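Section 4. Set-up and Daily Use of the Hot Water Urn

This section is for the person who opens the refreshment room in the morning and for the person who closes it in the evening. It covers the Nevorby urn, the Dika water filter which is connected before it, and the serving trays. The Varnetti coffee machine has its own section (Section 5), and the two must not be mixed, although both machines stand on the same counter and use the same water line.

If you never used the urn before, please read the whole section one time before you switch on anything. It takes a few minutes.

4.1 What you need before you start

Urn with lid and power cord
Drip plate (the flat metal part which goes under the tap)
Filter cartridge, inside the filter housing under the counter
Measuring jug
Clean dry cloth
Key for the lower cabinet

The key hangs inside the door of the cleaning room. Put it back after you open the cabinet. Do not take it home.

4.2 Placing the urn

1. Put the urn on the left part of the counter, where the counter is reinforced. The rubber feet must all stand on the surface.
2. Turn the urn until the tap points to the room and the power socket points to the wall.
3. Leave a space of one hand between the urn and the wall.
4. Check that no shelf is directly over the lid. Steam comes out from the small holes in the lid and it will damage wood and paint.
5. Slide the drip plate under the tap until it stops.

Note: The urn is heavy when it is full. Always place it first and fill it after. If you must move it later, empty it completely.

Caution: The urn uses 3,000 watts. Connect it only to the wall socket with the red mark. Do not use an extension cord, and do not connect it to the same double socket as the coffee machine. When both are heating on one line the fuse will go out, and then the refrigerator on this line is also without power.

4.3 Connecting the water filter

The filter is already installed, and in normal days you only need to open the valve. Steps 1 to 3 are for every day. Steps 4 to 9 are only for changing the cartridge.

1. Open the lower cabinet with the key.
2. Turn the blue valve until the lever is in line with the pipe.
3. Look at the connections under the filter. If you see drops, close the valve and go to 4.8.

To change the cartridge:

4. Close the blue valve. The lever is now across the pipe.
5. Open the filling tap on the counter and let the remaining water run out.
6. Put the measuring jug under the filter housing.
7. Turn the housing to the left with your hand. If it is too tight, use the plastic wrench which is fixed inside the cabinet door. Never use a metal tool.
8. Take out the old cartridge, put the new one with the arrow up, and close the housing by hand until you feel resistance. A quarter turn more is enough.
9. Open the blue valve slowly and let the water run from the filling tap until it comes without air and without gray color.

Write the month on the white sticker of the new cartridge. A cartridge which was installed in September must be changed again in March, even if the water still tastes good. The old cartridge goes in the general waste.

Note: The first water after a cartridge change can contain fine carbon dust. It is not dangerous, but it makes the tea look dirty. Throw it away.

4.4 Filling and heating

1. Check that the urn is switched off and the tap is closed. The tap is closed when the black lever is vertical.
2. Remove the lid by turning it to the left and lifting.
3. Look inside. If there is water from the day before, let it out. Do not heat old water again.
4. Fill with cold filtered water. The lowest line inside is the minimum and the highest line is the maximum. A full urn gives 100 cups.
5. Put the lid back and turn it to the right until it clicks.
6. Connect the power cord, first to the urn and then to the wall.
7. Press the switch. The orange light comes on.
8. Set the dial to 90. This is the temperature in degrees Celsius, and it is good for black tea and for instant coffee. For green tea, fill the pot and let it stand open for some minutes before you add the leaves.
9. Wait until the orange light changes to green.

A full urn needs a long time to become hot. For a morning event, switch it on before you do any other preparation. If only a small group is coming, fill it to the middle line, and it will be ready much sooner.

Caution: Never fill over the maximum line. When the water boils it will push out under the lid.

Caution: Never switch on the urn when it is empty or under the minimum line. The protection inside will stop the heating, and you must then follow the restart steps in 4.8.

4.5 Taking water

1. Hold the cup or the pot on the drip plate, under the tap, and not in the air.
2. Pull the lever slowly to yourself. The water comes as long as you hold the lever.
3. Let go of the lever and wait for the last drops before you take the cup away.

For filling several pots one after the other, the lever can be pushed back instead of pulled. It will then stay open by itself. Stay next to the urn all the time when it is in this position. We ask that only trained persons use it, and never during an event when guests serve themselves.

Look at the glass tube on the front from time to time. When the level comes near to the bottom, switch off, wait until the water is less hot, and fill again. Adding cold water to hot water is permitted, but the urn will show orange again and the guests must wait.

4.6 Descaling

Our water is hard also after the filter. White scale on the bottom of the urn makes the heating slow and gives a sound like small stones. Descale every month, or earlier if you hear this sound.

1. Switch off, disconnect, and empty the urn. Let it cool with the lid open.
2. Pour in 400 milliliters of liquid descaler from the lower cabinet. Use the measuring jug.
3. Add cold water until the middle line.
4. Connect, switch on, and set the dial to the lowest number. Do not boil.
5. When the light is green, switch off and leave it to work. The evening person can do this step and the morning person can continue.
6. Open the tap and let all the liquid go into the bucket.
7. Fill with clean water to the maximum line and empty it through the tap. Do this three times.
8. Wipe the inside with the cloth. If scale remains in the corners, repeat from step 2. Do not scratch it with a knife or steel wool.

Caution: Put the sign "Cleaning, do not drink" on the tap before step 2 and remove it only after step 7. Wear gloves. Wash the measuring jug with soap before you use it again.

4.7 Trays and serving

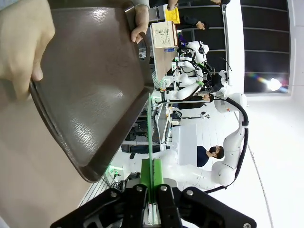

Guest Services Department, Jemal Conference House

Trays are part of the refreshment equipment and follow the same rules as the cups and pots. After each event they must be washed, dried and returned to the shelf under the window.

1. Before use, wipe the tray on both sides. A wet underside will slide on the table.
2. Check the handles and the rim for cracks. A cracked tray goes to the repair box, also if the crack is small.
3. Put heavy things in the middle, for example a full pot. Put the cups around it.
4. Lift with both hands, one on each side, and keep the thumbs over the rim.
5. When you give a tray to another person, keep holding until this person says "I have it."
6. Put down the near side first and then lower the far side.

Do not carry full pots and full cups on the same tray. Carry the cups empty and pour at the table. For the upper rooms, use the cart and the elevator. The stairs are not permitted with hot drinks.

Trays may not go in the oven or stand against the side of the urn when it is heating. Wash them by hand with warm water and a soft sponge. The dishwasher makes the surface dull after some time, and it cannot be repaired.

4.8 If something is not right

No light when the switch is pressed
Check the cord on both ends. Then check the fuse box in the corridor. If the fuse is in the right position, do not try further, and inform the technical desk.

Light was on but the water is cold
The dry protection has stopped the heating. Disconnect, let the urn cool completely, fill over the minimum line, and press the small button under the base one time. Then start again from 4.4, step 5.

Water drops from the tap
Scale is usually sitting in the tap. Descale according to 4.6. If it still drops, the seal must be changed by the technical desk.

Water drops under the filter
Close the blue valve. Dry the parts with the cloth, tighten the housing by hand, open the valve again and look. If there are drops again, leave the valve closed and use bottled water for this day.

Water has a strange taste
Look at the month on the cartridge sticker. If the cartridge is still good, the urn was maybe not rinsed enough after descaling. Repeat 4.6, step 7.

4.9 Closing in the evening

1. Switch off and disconnect from the wall first.
2. Let the remaining water out when it is no longer hot.
3. Leave the lid open a little, so the inside becomes dry.
4. Empty and wash the drip plate.
5. Close the blue valve and lock the cabinet.
6. Sign the sheet on the inside of the door.

Questions about the urn and the filter: Hawi Kumsa, technical desk. Questions about trays, cups and orders for events: Eyerusalem Weldu, Guest Services. Please report also small problems, and write them on the sheet with the time when you noticed them.

Continue with Section 5, Varnetti Coffee Machine.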